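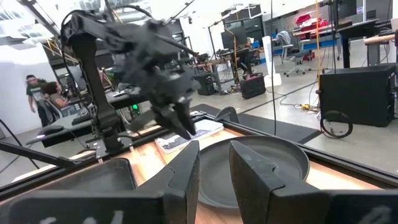

Tudside releases Vatden 9, planning software for two-armed robots that would like to stop hitting themselves

CUTDALE, August - Tudside today announced Vatden 9, a new version of its motion planning and perception software for pairs of small robot arms working at a shared table. The release adds a joint planner, a wrist-camera perception module and a replay tool that lets engineers find out why an arm did what it did, including on the occasions when they would prefer not to know.

Vatden 9 is available to existing customers on Monday.

One plan, two arms

Earlier versions of Vatden planned each arm separately and then checked the results for collisions. This was safe, and also very slow, in the way that two polite people at a doorway are slow. Each arm would stop, wait for the other, and resume at the moment the other had decided to do the same. Customers called this "the standoff." Our documentation called it "conflict resolution."

The new planner treats both arms, both grippers and whatever is lying on the table as a single problem. It searches for a combined path, scores it, and keeps revising while the arms are in motion. If one gripper has to reach across to a booklet while the other is busy over a pan, the two movements are timed together from the start. In our internal suite of 2,000 tabletop tasks, the old planner produced 640 standoffs. Vatden 9 produced 18. We have looked at all of them, and in several the arms had a point.

"We spent a long time making each arm clever," said Veronika Vörös, who leads the planning team at Tudside. "Then we put two of them at one table and got the kind of teamwork you see when a family assembles a tent. The arms needed one calendar between them, so that's what we wrote."

Perception from the wrist

A camera mounted at the wrist has an excellent view of the object being picked up and an equally excellent view of the gripper's own fingers. Previous versions of Vatden sometimes took the second for the first, and would report with high confidence that an obstacle had appeared and was following the arm around.

The new perception module keeps a model of the gripper, including its opening angle and finger position, and masks it out of every image before looking for objects. Scuffs, notches and printed lettering on the hardware no longer register as things to be avoided. The module also pays more attention to dark, flat, low-contrast items such as matte pans and black trays, which have always been easy for people to see and a source of private grief for depth estimation.

Background filtering has been rewritten as well. Workshops contain chairs, cables, monitors and colleagues, and Vatden 9 lets users draw a boundary at the edge of the table beyond which objects are tracked for safety but never proposed as something to grasp. Users who reported grasp candidates on a distant office chair will find that ticket closed.

Replay

Every run can now be recorded and stepped through in a timeline view. The replay tool shows the camera image, the planner's chosen path and the paths it rejected, with a cost beside each one. A path can be edited by hand and run again in simulation - handy for settling arguments, provided both parties agree beforehand to accept the result.

Recordings from Vatden 8 will open in the new tool, though the rejected paths will be missing. Vatden 8 did not keep them, and we are told it had its reasons.

Early use

Westerberg, which builds small kitting cells, has run a preview of the software on its own two-armed stations since spring. Its engineers asked for three changes during that time: a quieter log, a larger stop button in the interface, and the removal of a notification sound that one of us had been quite proud of. All three are in the release.

Upgrading

Vatden 9 reads existing configuration files, with one exception. The setting "patience," which controlled how long an arm would wait for its neighbor, has been retired. Files that still contain it will load with a warning, and the value will be ignored. Calibration should be repeated after the upgrade, including the wrist cameras. The guided procedure now saves its progress, so closing the window by accident no longer sends you back to step one.

The upgrade comes at no charge for customers with a current support agreement. Everyone else should talk to the sales desk, who have been promised a short call.

About Tudside

Tudside writes planning and perception software for robot arms. The company is based in Cutdale.

Press questions go to the Tudside press desk, staffed until 5 p.m.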